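Hi again! Last time we talked about how people get picked to run a town. Today I want to tell you about a bribe, a word that grown-ups say in a very serious voice.

Say the town of Ollora needs a new bridge, and Mayor Nellidetti gets to choose who builds it. One builder slips her $1,000 and whispers, "Pick me!" If she takes the money and picks him, that's a bribe, and it's against the law.
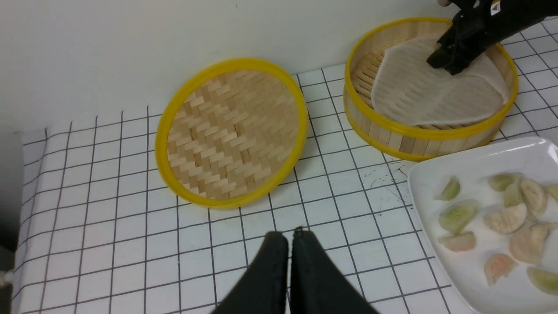 By Bhavana Thevar
Kids' News Corner

So who finds out? Investigators! They read bank papers and old emails (piles and piles of them) and ask lots of questions. Being asked questions doesn't mean you did it, though. I used to get that mixed up when I was nine!

If they find enough proof, the case goes to court, and a judge or a jury listens to both sides. The mayor gets a lawyer, just like anybody else would. And if the court says she's guilty, she might pay a fine, lose her job or even go to prison.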